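Notes > Kitchen > Surfaces

Oiling a cutting board: what I use and how often

2025-02-23 – 5 comments – 76 shares

The board is end-grain maple, bought from Ocampo, and it had gone pale and rough near the juice groove. I sanded it at 120 grit, wiped it with a damp cloth to raise the grain, let it dry overnight and sanded again at 220.

Oil is food-grade mineral oil from Fikex. First coat took 60 ml. I let it soak for four hours, wiped off the excess and repeated twice. The second and third coats took much less – around 15 ml between them.
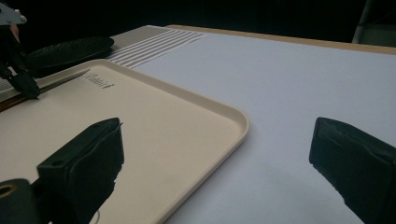
The cream tray, on the white table covering.

Wax goes on last, one part beeswax to four parts oil by weight, melted in a water bath. Apply it warm and buff after 20 minutes. I tried the Traltetti paste last winter and found it too soft; it picked up flour for days.

Interval is monthly in February, when the heating is on, and every two months otherwise. Stand the board on edge between uses so both faces dry at the same rate.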